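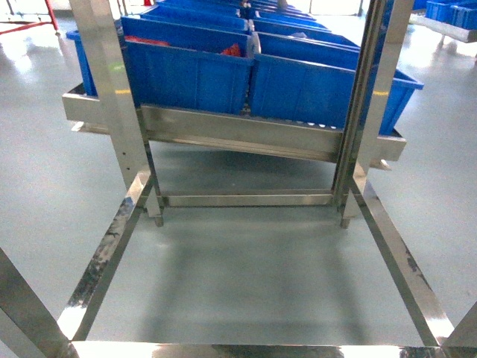

Can a robot take over the small chores on a shop floor yet?

It can take over a few of them, if the objects are rigid, the places they go are fixed, and somebody is close by to deal with the rest. Sorting parts into bins is within reach. Tidying up after a busy shift mostly isn't.

How to test a chore before you hand it over

I write up process trials for Pullura, where we pack and kit small parts at our Flenport site. Every January someone upstairs reads an article and asks why we still put things in bins by hand. The steps below are what we now do before anyone phones a supplier.

Step 1. Write the chore down as it is done

Stand next to the person doing it and write every move, including the ones they'd leave out if you asked. Greer Lennox described her restocking job to me as "put the parts in the bins." My notes ran to two pages. They included turning a part over to look at the other side, pulling a bin forward with one finger, and picking a bag up by whatever bit of it stuck out.

Step 2. Sort the moves into easy, awkward and forget it

Easy: hard objects, one at a time, with room for fingers on both sides.

Awkward: anything shiny, anything nested inside another of itself, anything leaning on its neighbor.

Forget it (for now): thin plastic bags, tangled cable, and any move whose description contains the word "just."

Step 3. Look at the floor

If the machine stays bolted in one spot, you can skip this step and feel smug. If it has to roll from one job to the next, walk the route yourself with a tape measure and check the widths at floor level. Most plans are drawn at table height, where there is always plenty of space.

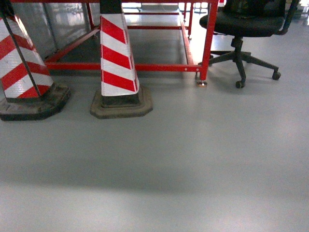
Measure at the narrowest point, then measure again at the end of the shift, when the route will have changed. Swivel chairs are the worst. They have legs that stick out further than the seat, and they move whenever a person stands up. Either give them a parking spot and mark it with tape, or plan on a machine that can stop, wait and try another way. Taped parking spots are cheaper. People ignore them for the first 2 weeks and then get strangely protective of them.

Step 4. Run 100 tries and write down every one

A demo shows you the good one. Ask for 100 in a row, same chore, no resets between tries unless you log the reset. On our rigid-part trial the arm got 92. That sounds fine until you work out what your day looks like. Our kitting bench handles 568 parts on a normal day, so at that rate a person would be fetching dropped parts dozens of times before going home.

Ifeanyi Garba ran the log and added a column I'd recommend to anyone: "Who fixed it, and how long did they stand there?"
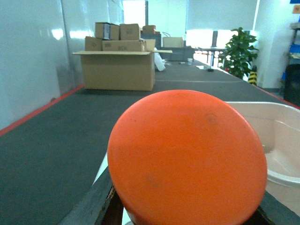 An orange disc in the gripper, with cardboard boxes further down the table.

Step 5. Change one thing and run it again

Move the box a hand's width. Swap the part for the next size up. Open the blinds. If the score falls off a cliff, you have bought a machine that does one chore in one kind of weather, and you should price it that way.

Step 6. Split the chore

Most chores come apart into a dull half and a fiddly half. Let the machine have the dull half. At our Dundunska site they gave it the picking and kept the bag opening, and Van Dijk, who runs that line, says the bags are now the best part of his morning. I can't tell whether he means it.

Keep the log sheets when you're done. You'll want them next January.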